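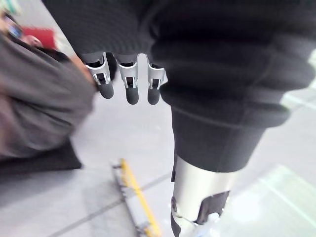
How many signatures does a petition need before it is sent?

On Tikitance the minimum is 127, and the author can set a higher goal.

Section 3. Publishing a petition to an animal welfare office

1. Log in and open the tab "My petitions". Press New.
2. Write the title. Keep it under 11 words.
3. In the field "Recipient", type the name of the office, for example Berkmont Animal Services. Choose it from the list that opens.
4. Paste your letter. The text must be final, the editor does not keep older versions.
5. Set the closing date and press Publish.

Note: Signers receive an e-mail with a link. A signature is counted only after the link is opened.

Caution: Do not put the home address or phone number of an accused person in the letter. Okemis removes such petitions, and the signatures cannot be restored.

Caution: After the first signature the recipient is locked. To change it, close the petition and begin again from step 1.

Last revised February 7, 2021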